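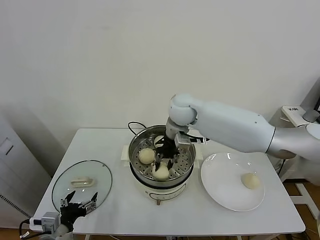
Gitau Temba wrote:
> Do you let the buns cool in the steamer or lift them straight out?
> Mine go wrinkly on top whichever way I do it.

Straight out for me, Gitau, one by one onto a big plate with a bit of space between them. I park the glass lid flat on the table first — I've dripped on too many buns to hold it over them!

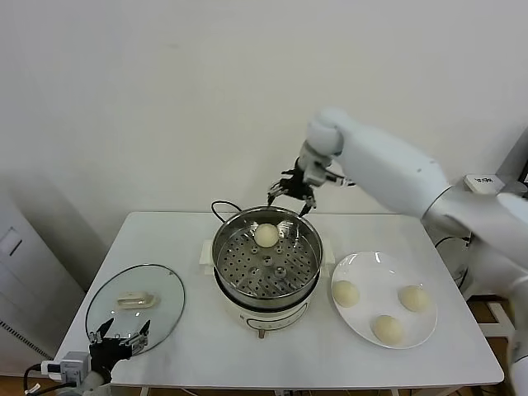
FOR THE STUTLOW LUNCH

I'm making 6 plain ones, Yufang is doing the filled lot. Could someone bring a second steamer? The tray in ours is fine for small buns but they do puff up.

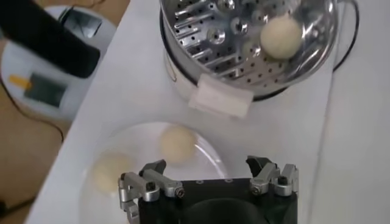

(161 words, 1 min read)
Dörte's dough notes are on the list page, and her resting times are much better than mine — do have a look.

Lindalva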